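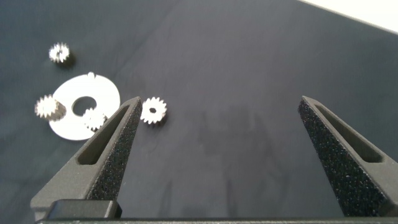

Aarne Manninen says the cloth is the only tool in the room he would replace the same day if it went missing, and that he'd sooner do a teardown without a decent screwdriver than without something dark and soft under the parts.

So I'm stealing that for my opening. Start there, give him the credit, wave at him if he's in the room (he'll hate it).

Hi everybody, thanks for staying on after the coffee. I'm going to talk about gears. Small ones, loose ones, the kind that come out of a gearbox or a timer when you've opened it up and now have to live with what you've done. I'm not going to talk about gear math very much. Ebuka Garba did that last month and he did it better than I could. What I want to talk about is the boring stretch in the middle, when the thing is apart and everything you need is lying on the table and you have to keep track of it, look at it properly, and get it back together.

(Slow down here. I always rush the intro.)

First thing, the surface. Dark and matte. I like a gray or a gray-blue, and I'll argue with anyone who uses black velvet, which eats every shadow you need and sheds fuzz into the teeth. You want silver metal and white parts to stand out, and you want to see the shadow they throw as well. The shadow tells you how tall a thing is, whether it's flat down or tipped over on something. Little gears love to tip. You set four of them down flat and one of them ends up on its side, and if you're squinting from across the bench that one looks like a spacer.

Cloth also stops things from rolling. I did my first Zallis timer on a glass tabletop. I'll leave that story for the break, except to say that a gear on glass will roll in a curve, and the curve goes toward the floor vent.

Second thing, and this is the one where I expect some pushback: parts touching parts. Lots of people lay everything out with a nice gap between each piece, like a museum. I used to. Now I let the small stuff sit on or against the big stuff it goes with, for the short term. If I've got a big flat ring and a few small gears that live near it, they can go on the ring. It's a family. Impi Halonen does the opposite, she gives every piece its own square of masking tape with a letter, and her reassembly times are better than mine, so take my advice with a grain of salt.

Where I do agree with Impi: never stack on a bright surface if you're going to inspect. Light on light is hard work, so next slide.

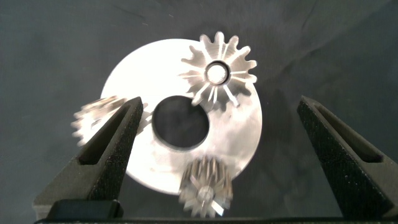

PIMDEN GEAR & CLOCKWORK CLUB – Talks and Demos
Speaker notes, Jul 24, 2023

OK so what I want people to look at is how bright the flat metal gets on the one side. The upper left of that disc is pretty much white. Down on the lower right you can see the brushing in the metal, and that's the part I'd be inspecting. Same piece of metal, same lamp, and half of it is telling you nothing.

The fix is cheap. Move the lamp, or turn the part. I turn the part, my lamp is clamped to a shelf with three other things hanging off it and I'm scared of it. A quarter turn, look, a quarter turn, look. If you do it with a gear sitting on top, take the gear off first, or you'll send it skating.

The other thing to look at is the hole. It's a big hole and it's sitting to the left and a bit low. When you see a hole that looks off center, ask yourself whether it's the part or your own viewpoint before you start writing "eccentric" in your notebook. I've written "eccentric" in my notebook and then measured it, and I'd been leaning on one elbow. Check straight down, with calipers if it matters.

If it really is off center, great, that's information! Somebody wanted it like that, or it came off something that needs a throw. Either way, mark which side is the wide side before it goes back in the tray.

(Somebody will ask about calipers. Digital is fine. Any digital. Don't let this turn into the caliper conversation again, we lost twenty minutes in the spring.)

Then the gear. The silver ones with the round-ended teeth are friendly to look at from above because the shading on the sides of each tooth does the work for you. You get a dark line, a light tooth, a dark line. A chipped tooth breaks that rhythm and your eye goes right to it, the same way you hear a skip in a record. So before you get the loupe out, try just looking at the whole gear from above and letting your eye go around it once. Then go around again the other way. I find more going counterclockwise and I have no theory about that.

Count the teeth if you need the count. Put a dot of marker on the one you start with. Please use the marker. You will think you can remember which tooth you started with and you can't, the whole point of a gear is that they're all the same.

Next, holding the thing up on its edge.
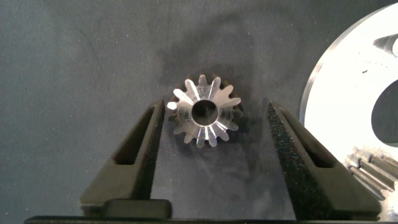
Bevel gear on edge, bore facing front.

I love this view. Flat on the cloth, a bevel and a straight gear can pass for each other if you're tired, and Aleksi Harju and I once had a whole argument over one that ended when he picked it up and turned it around. On its edge, face toward you, you get the starburst, and you get that darker ring of the back part peeking around behind it, and that tells you there's a cone in there. Once you've seen the cone you know it wants to meet another gear at an angle, and you can stop looking for its partner in the pile of flat ones.

Things I check in this position, and I do them in whatever order I remember them:

The bore. Bright clean rim all the way around is what I hope for. A bright patch on one side only makes me want to look at the shaft.

The gaps between the teeth, down at the narrow end. Old grease packs in there and goes hard. A wooden toothpick, cut at a slant. No pins, please, no dental picks from the flea market. I know they're fun.

Light and dark sides. On a shiny little part like this the upper left teeth can be glowing while the lower right ones are soft and gray, and you'll be tempted to say the gray ones are worn. Maybe. Rotate it half a turn. If the gray stays put in the same place while the teeth move through it, you're looking at your lamp.

Grip it by the sides, lightly, and keep your hold where you can still see the whole face. If you pinch across the bore you've covered the thing you wanted to look at. Something grippy helps with this. A bare steel tweezer on a steel gear is how parts get to the far corner of the room, and I've been on my hands and knees in the far corner of that room.

(Pass the tray around at this point. It's the Eltent tray with the lid that sticks. Ask for it back BEFORE the questions.)

While that's going around, a word on sorting. The box we got from the Mrema sale had 131 loose gears in it, no labels, and a note that said "misc." Aleksi Niskanen and I sorted it on a big cloth over 2 evenings. We started by size and that was a mistake. Size feels like progress and gives you five heaps that mean nothing. What worked was material first, metal and then the white stuff, then bore, then teeth. Bore before teeth! A gear that won't go on your shaft is no use however nice the teeth are.

After that, little bags. I write on the bag before I put anything in it, as the pen won't write over a lump. Bore, tooth count, where it came from if we know. If we don't know I write "?" and move on with my life. I bought a pack of 500 bags and my wife would like me to mention that they're in the linen closet and she'd like the shelf back.

All right. White parts.

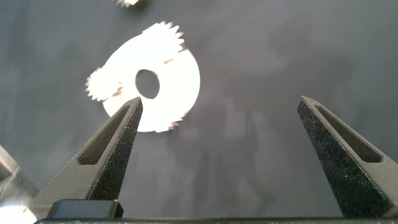 PARTIAL TEETH, MARKS AND SMUDGES

I saved these for the end because they confuse people the most. You pick up a thin white disc with a hole in it and it's got teeth up top, and teeth off to the left, and a short row along the lower right, and then the rest of that right side is just a smooth curve. And the first thing anyone says is "it's broken, the teeth came off."

Look at where the teeth stop. If they'd broken you'd expect ragged stumps and a rough edge you can catch with a fingernail. A smooth round arc with nothing on it usually means there were never any teeth there. Sector gears, partial gears, whatever your book calls them: they push something for part of the turn and then let it rest. Timers use them, old toys use them, anything that goes and then waits and then goes again. I'd keep a part like this one well away from the scrap jar until I knew what it drove.

Marks. There's a small tan one on this, up near the top teeth, and a faint brownish smudge closer to the left ones. I don't wipe marks off on day one. A mark can be dirt, old grease, glue, or somebody's timing dot from the last time it was opened, and if it's the timing dot and you've cleaned it away, you're in for a long evening of trying it one tooth over. So sketch it first. I mean a bad sketch, a circle and an arrow, mine look like potatoes. Then try a dry cotton swab on the edge of the mark, and then a swab with a tiny bit of dish soap if dry didn't do it. No solvent on white plastic unless you've tried it on a spare, I've watched one go sticky and I felt sick about it.

White on dark cloth also blows out, same as the bright metal did. Small teeth go mushy and you can't tell a worn tip from glare. Turn the lamp down or bounce it off a piece of card. I use the back of a cereal box.

And when there are several white parts on the cloth at one time, spread those ones out. I know what I said before about letting things sit together! With the metal I'll let it slide. With the white ones the edges run into each other and you can't tell whose teeth are whose.

(If there's time: do the demo with the ring and the small gears, let 2 people try laying them out their own way. If there isn't, skip to questions.)

Likely questions:

Can I use a towel? The loops catch on the teeth. An old T-shirt pulled flat over a board works great.

What about a magnetic mat? Fine for screws. I don't like it for gears, they end up carrying filings around with them.

Where do I get a replacement for a partial gear? Try the misc bags first, ask me after. Ebuka has printed a few and brought one along, it's in his jacket pocket, ask him nicely.

Get the tray back. Lamp goes home with me, the cloths stay in the blue drawer.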